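Lestov two-arm bench kit: a long-term review from a spare room
19 Sep 2024

I bought the Lestov kit in January, when it was dark by the end of the workday and a pair of robot arms seemed like a reasonable thing to put on a credit card. It cost $440 per arm, and the mounting hardware was extra. The product page does mention the mounting hardware, in gray type, below the photo of a smiling person who clearly already has some.

What you get for the money is two boxes of links, joints, motors and grippers, a controller module for each arm, a bag of screws that all look alike and aren't, and a manual of 187 pages. The manual is good in the way old car manuals are good. It assumes you own a torque driver and have an evening. It has a full chapter on storing the arm in a humid climate and half a page on plugging it in.

The build

I spent 30 hours putting the thing together, spread over more weekends than I'd planned. The wrists took most of that. Each one wants you to seat the motor housing, hold a bracket against it with a finger you don't have, and start a screw at an angle. The first wrist took me a whole Saturday's worth of patience and the second took an hour, so I suppose the kit does teach you something.

The links themselves are lovely. White, glossy, stiff, no flex that I can feel by leaning on them. The screws go in from the outside where you can reach them, and when I had to open the left arm again (I'd pinched a wire in the elbow, entirely my doing) it came apart without a fight. I have owned toasters that were harder to get into.

The joints are heavier than the links, and you notice this the moment you cut the power with an arm raised. It comes down. It's in the manual, on a page I read afterwards. Fold the arms before you switch off, or put a cushion under them, or learn it the way I did and buy a new gripper finger. Lestov sells those separately, and mine came in three days.

Mounting

Lestov's own table clamp is the weak spot of the whole package. It's fine for one arm doing slow things. With two arms moving at once, my desk and everything on it developed a sway. I gave up on the clamp and put both arms on aluminum rails from Brinkmann, across the front of a walled enclosure I built on a proper frame. The base plates have slots that line up with the rails if you drill one hole wider than it came. After that, no sway. If you're pricing this kit, price the rails with it.

The cable duct is also my addition, and I'd put it ahead of anything on Lestov's accessories page. I ran it along the front below the rails, with the electronics modules down at the same level. Before that the wiring lived wherever gravity left it, and every fault I had in the first month was a connector that had been tugged half out. The modules could use a strain relief. They have a light instead.

What it's like to use

My test job from the start has been bags. I wanted one arm to put small packages into an open shopping bag and the other to help out, and I picked it because it sounded easy. A bag with an open top is a terrible object. It has no fixed shape, the sides lean, and it scoots off if a gripper so much as brushes it. I went through a good number of them before I stopped taking it personally.

I drive the arms with Lernine, the free control program most people on the kit's forum seem to end up with. Lestov includes its own software too, and I used it for long enough to learn that the Save button and the Send to Arm button are next to each other and the same color. Lernine is uglier and I've had far less trouble with it. You record positions, string them together, and set how fast each arm moves between them. It can also make one arm wait for the other, and for a job like this I'd call that the feature you're paying for, if you were paying for it. 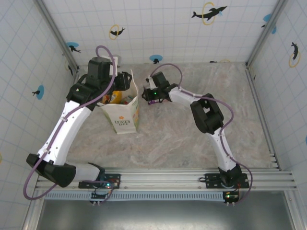 Both grippers at the bag, with a purple package still down on the surface by the right one.

The reach is better than I expected. With the bases set as far apart as my rails allow, both grippers can get to the same bag from opposite sides, and the elbows have room to stick out while they do it. I'd set the bases closer together at first, and the upper halves of the arms spent their time arguing over one patch of air. Spread them out. The manual suggests a tighter layout and I think the manual is wrong.

Routing the hose took a few tries as well. Tie it down along the links and leave a generous loop at the elbow and over the wrist. Mine looks excessive when an arm is folded. When I ran it tight and tidy, it pulled the wrist off by enough to miss a package, and I blamed the software for two evenings.

The grippers are good with anything boxy or slightly stiff. Snack packages they'll pick up happily as long as there's an edge to get hold of. Flat, slippery things are another matter, and I've had best results nudging those against something first. There is no feeling of any kind in the fingers, so the arm will carry nothing to the bag with the same confidence it carries something. It will also open over the bag and let go of that nothing very carefully. I find this hard to watch.

Placement over the opening depends completely on where the bag is, and neither arm has the faintest idea where the bag is. I line it up by hand before a run. If you want the arms to look for it you'll need a camera and more programming than I've got in me.

Noise: a whine while moving, a low tick while holding a pose. I can work in the same room. I can't take a phone call in the same room.

Version 2 of the firmware

It came out over the summer and it's worth installing. The old one had a habit of starting each move with a twitch, as though the arm had just remembered an appointment. The twitch is gone. So, on my left arm, was the calibration, and I had to go back to page one of that chapter and do all the joints again. Write down your offsets before you update.

Support

I wrote to Lestov twice. The first answer came the next morning and was useful, with a hand-drawn sketch of which screw went where. The second asked me whether the arm was plugged in. It was about a missing bearing.

If you live anywhere near Sanell, the shared workshop there has the same kit out on a bench, and I'd go and put your hands on it before ordering. I did it the other way round. They've mounted theirs on a steel plate, which works and weighs as much as a stove.

Good
Stiff, well-made links that come apart and go back together
Reach is enough for two arms to work the same spot
Spare parts exist and ship quickly
Works with Lernine straight away

Not so good
The table clamp
Arms drop when the power goes
No strain relief on the modules
Wrist assembly, particularly the first one
Lestov's own software, particularly the two buttons

Would I buy it again?

Yes, though I'd buy one arm first. Most of what I learned I learned on the left one, and the right one sat in its box until I was ready for it. A single arm will keep you busy for a good long while, and the second bolts on to the same rails whenever you've run out of excuses. If your plan is to save time on packing bags, I can do one by hand in a few seconds and the arms and I are nowhere near that. If your plan is to have something to fiddle with through the winter, order the rails on the same day and get yourself a decent torque driver.

Four out of five. It would be four and a half with a clamp that clamped.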